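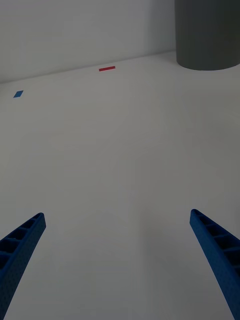

Worktop and bench check – comments

Checked by Mhairi Nisbet, 3 January 2019
Room: craft and packing room, Ferberg building
Sheet 3839

1. Surface smooth, no seams to trap dirt
Pass. What a lovely plain white top! I looked for joins and couldn't see any, and the matt finish is so easy on the eyes. Please keep it this way and don't put sticky labels on it.

2. Middle of the surface clear
Pass. Full marks to Skye Gillies and the packing group – the clear-down rule has really caught on since June.

3. Lighting even enough for close work
Pass with comment. Nice soft light, brightest in the middle and greyer towards the near corners. Fine for folding and sorting. Anyone trimming card should work towards the middle, and I'd love to try a second lamp at the near side.

4. Edges and corners
Pass. Ran a cloth along all 4 edges and it didn't snag once. The rubber corner guards are on order from Keskin.

5. Load
Limit is 100 kg, spread out. No sitting on it, please, however tempting at tea break.

6. Cleaning materials
Action needed. The spray bottle is down to the dregs and the cloths want a hot wash. Gillespie Rennie to refill with the mild cleaner and leave the scourers in the cupboard, as they'd dull a finish like this in no time.

7. Floor and walkway
Pass. 1000 mm kept free on the door side. Really pleased with this one, it used to be all boxes.

Open actions: item 6 (Gillespie), lamp for item 3 (Davina Galbraith to price up).

Copy to Greer Niven for the folder.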